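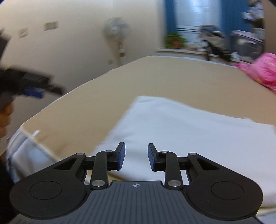 A folded white cloth on the mattress, with one gripper in the foreground and a second held up at left.

Everyone selling household robots this year says the hardware problem is solved and the rest is software. I spent an afternoon with the software, and I have doubts.

Brutmont, a planning toolkit from a small firm called Buderico, is meant to turn hand-held gripper recordings into robot motion. A person works the gripper, the code estimates where it was at every moment, and a policy learns from the path. The firm's pitch lists 341 recordings of bedroom chores and a planner that "understands cloth."

Does it? A towel has no fixed shape. The planner guesses at a corner, sends the fingers there, and replans if the guess looks bad. In the replay I watched, it replanned 20 times before choosing a grasp. The log called this "confident."

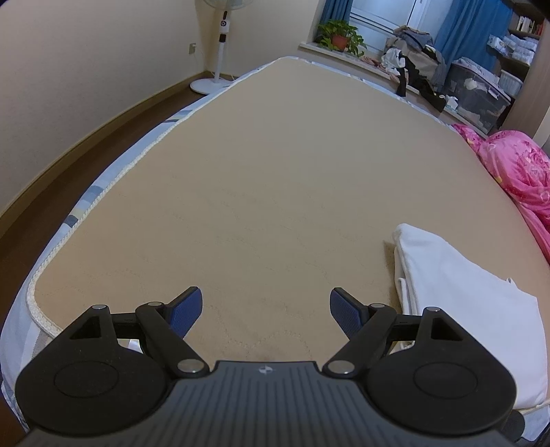 Towel, fleece pad and pink comforter: three soft things for the perception code to tell apart.

Tracking bothers me more. Swing the tool quickly and the view smears, and the position estimate drifts. Falcão, the module that cleans up the path, smooths the drift away. The curve looks lovely – but smooth and correct are different claims, and the test report from Cleltville checks only the first. It covers five rooms. I asked for the failed runs and got a chart of the good ones.

I'd like to see the same code in a room it has never met, with the raw path printed next to the smoothed one. Buderico says that test is planned for February.

30 shares | 5 comments

Contact us | Copyright | Back to top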